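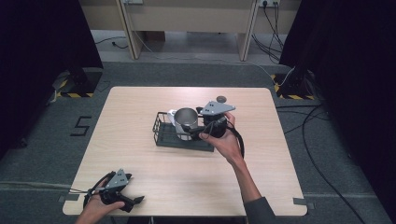
Photo: Grindley Kitchen Forum member upload

Stainless mugs: does the metal taste thing exist or not?
Board: Coffee, Tea and Everything You Put It In

pourover_pete
Posted 11/01/2019

My office is getting rid of paper cups and everyone has been told to bring a mug. Half the people on my floor have gone out and bought stainless ones. The other half say steel makes coffee taste like a spoon. I've drunk out of ceramic my whole life and have no dog in this fight, but I'm suspicious of both sides. The steel people talk like they've joined something. The ceramic people all claim to taste metal, and I'd bet money most of them couldn't do it with their eyes shut.

So is the taste real? I'd like answers from people who have used one for longer than a week.

mudroom
I've had the same steel mug for 4 years. No taste. There was one when it was new, sort of oily, and it went away after a couple of hot washes with baking soda. I think that's manufacturing gunk and people blame the metal.

tin_ear_tess
Disagree. I get it every time, mostly with light roasts and anything with lemon in it. Black tea with milk is fine. My husband says I'm imagining it, but I picked the steel cup twice in a row when he poured for me in the dark.

pourover_pete
Twice in a row is a coin landing heads twice.

tin_ear_tess
Sure, and how many times would you like me to drink cold coffee in a dark kitchen? I know what I taste.

halfcaff
My problem with steel was never the taste, it was the lip. Thin raw edges feel awful and get hot. If the rim is rolled over it's a lot nicer to drink from. I'd look at that before I'd look at anything printed on the box.

Also check whether it's single wall or double wall. Single wall steel loses heat faster than people expect, and you find out about the outside of it with your fingers. My first one was a camping thing from Nisevska and I could only hold it by the handle for the first ten minutes. The listing said "keeps drinks hot." So does a bathtub, for a while.

mudroom
Seconding the part about listings. The Indon one my sister bought claimed 3 hours hot. With a lid, I assume, and inside a sleeping bag. We put a thermometer in it with no lid and it was down to lukewarm before we'd finished breakfast.

beanbag_ohio
I'll be the annoying one. Why does anybody need a steel mug at a desk? You aren't hiking. You aren't going to drop it down a canyon. Ceramic is cheap, it goes in the microwave, it washes clean and you can buy one at any yard sale. I've seen them going for $60 now with a "brushed finish," which as far as I can see means it hides fingerprints.

halfcaff
$60 is silly, agreed. But I've broken plenty of ceramic ones in office sinks and I've never broken a steel one. Dented, yes.

beanbag_ohio
Then buy more ceramic ones. You'd still come out ahead.

kettle_warden
The microwave point is the one that settled it for me. I forget my coffee constantly. With ceramic I reheat it. With steel I either drink it cold or pour it into something else, and then I've got two mugs to wash. Anyone who drinks their coffee in one go probably won't care.

On taste, I think Tess may be onto something, but I don't trust the usual explanation. People say the acid pulls metal out of the cup. Maybe it does a little in a scratched up one. I suspect it's more about smell, or old coffee stuck to the inside. Look down into a steel mug that's been at somebody's desk since June and tell me it's clean. You can't tell, it's dark in there. White ceramic shows you everything.

tin_ear_tess
Mine is scrubbed daily, thank you. Still tastes like a spoon.

rosales_regular
I bought one from the Rosales outlet, plus the descaling powder they sell next to it. The powder is baking soda with a picture of a mountain on it. Save your money there. The mug is all right. I let it air dry on a wire rack by the sink, and it doesn't get that stale smell I used to get when I put it away damp.

One thing to look at is the handle. Some are welded and some are held on with a little strap or screw, and the screwed ones loosen up. Mine did. I tighten it now and then and it's fine, but I wouldn't hand it full to a kid.

beanbag_ohio
So it's a mug that needs a screwdriver.

rosales_regular
Once in a while, yes. I also own a screwdriver.

mudroom
There was a long thread here on this before, 675 replies, and it ended with people arguing about titanium. I don't remember anyone changing their mind.

pourover_pete
I read some of that. Got to page nine and someone was recommending gold plating.

OK, my plan is to borrow a steel one from the guy next to me, wash it properly, and have somebody else pour the same coffee into that and my ceramic one. More than two rounds, Tess. If I can't tell which is which with a blindfold on, I'm keeping the ceramic anyway because of the microwave.

tin_ear_tess
The handles will feel different and so will the rim. Your blindfold won't do a thing for that. Use a straw.

halfcaff
A straw in hot coffee is its own problem.

kettle_warden
Let it cool a bit first. And use the light roast, or she'll say you rigged it.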